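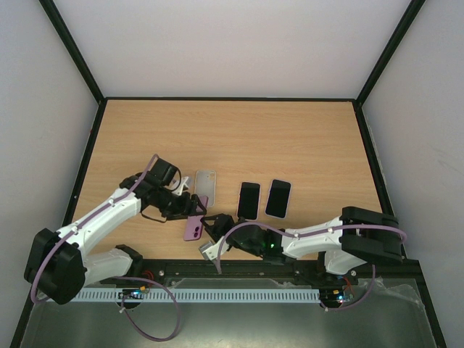

Why Does Wood Have Lines in It?

By Athina Lazaridis

Look closely at a wooden door, a ruler or a chair. You will probably find thin lines and streaks. People call these lines the grain. They were made while the tree was alive.

A tree grows wider by adding new wood just under its bark. In spring there is often plenty of water, so the tree grows quickly and the new wood is light in color. By September growth has slowed down. The late wood is packed more tightly and usually looks darker. One light band and one dark band together make a growth ring.

In many places a tree adds one ring each year. If a stump has 100 rings, the tree was probably 100 years old when it was cut. The oldest ring is in the middle and the newest is next to the bark. 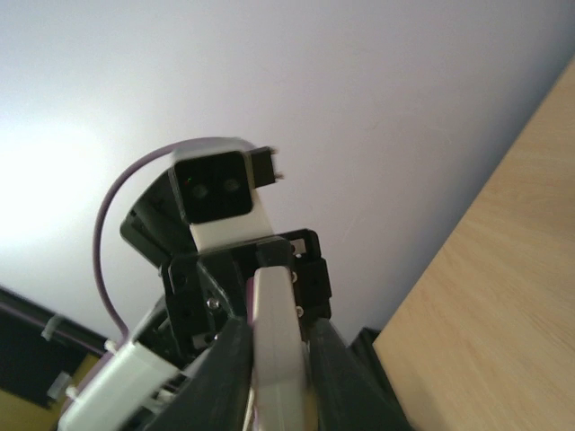
Rings are round, so why are the lines on a board often straight? It depends on how the log is cut. Slice straight across a log and you see circles. Saw it the long way, from one end to the other, and you see the sides of the rings as streaks. The pale wood on the right has faint streaks like that, running nearly in line with its long edge. Other boards have wavy lines or pointed arches, because the saw passed through the rings at a different angle.

Knots are the dark ovals you sometimes see in a board. A knot is the place where a branch joined the trunk.

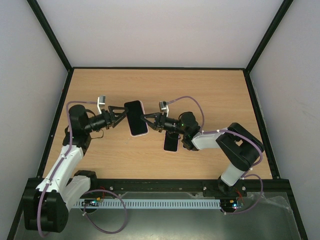
The lines around a knot bend, because the trunk's wood had to grow around the branch.

Grain matters to people who build things. Wood splits much more easily along the grain than across it. You can test this with a wooden craft stick. Try to snap it in half, then ask an adult to help you split another one the long way.

Words to know
Bark: the outer covering of a tree
Grain: the lines and streaks in wood
Knot: a mark left by a branch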